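Facilities Diary, Kakance Sorting Hall
November, evening entry

The afternoon was given to the annual review of storage bins. The register lists 383 bins in service, of which 16 were put down for repair last year. The Gamon units have been moved to the north aisle, and the labels were renewed before the close of the shift.
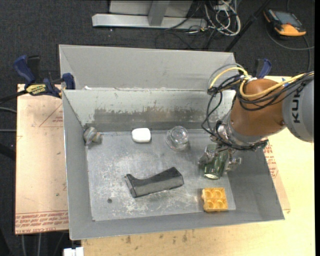
Wear remains the main concern of this review. The supplier, Rugemalira, has asked that scuffs be recorded separately from rust. Under that rule the bin holding the yellow-orange block is entered twice, once for the scuffed floor and once for the rusty streaks on the far wall, where the edges of the worn band are flaking. It stays in use for the present.

The order to Pornumov for replacement liners was signed at 4:30. Delivery is expected before the holiday closing. The south aisle is to be reviewed next.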